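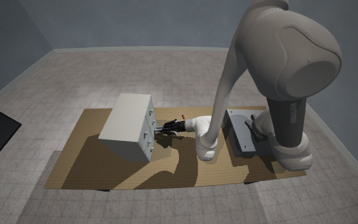 Zeng wrote under my last thread that soup from dried beans always needs soaking overnight, and if you forgot, you must cook something else. I was taught the same. But I have now made it many times without soaking, and I want to write down how I do it.

For one pot I take 200 grams of dried white beans. Mine are from the market hall in Conbridge, from the stall near the back door. Old beans stay hard however long you cook them, so buy where the bags are sold quickly.

Wash the beans, put them in the pot and cover them with 2000 ml of cold water. No salt yet. Bring it to a boil and let it boil strongly for ten minutes. Please do not make this part shorter.

Then turn down the heat, put the lid on a little open, and go do something else for one hour.

In the meantime cut one onion, one carrot and a piece of celery root, all small. Fry them slowly in oil until the onion is yellow and soft. I add 2 cloves of garlic at the end, because garlic burns quickly and then the whole soup is bitter.

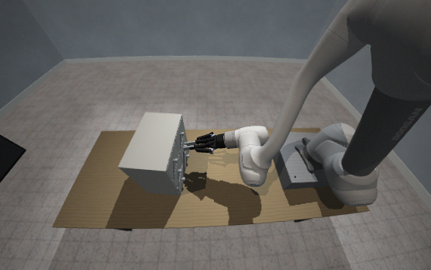
Monday evening, kitchen thread, part two.

After the hour, take out one bean and bite it. If it is still like chalk in the middle, wait twenty minutes more and try again. With my beans it is usually the second time.

Now the vegetables go in, with one bay leaf and a spoon of sweet paprika. Salt also now. In Dremaddale, where I lived before, they put in a smoked rib too. It is very good, but then use less salt.

Somebody asked me about the pot. It is an old Dravis, enamel, with a chip on the handle. Any heavy pot is fine.

For a thick soup, take out one cup of beans, mash them with a fork and stir them back in. I do not use flour. My mother did, and I never liked the skin it made on top.

The last thing is a spoon of vinegar, when the heat is already off. Taste before and after, and you will notice how different it is.

It keeps three days in the fridge. On the second day it is thicker, so I add a little water when I warm it. I have not tried to freeze it. If you have, please write to me how the beans were after.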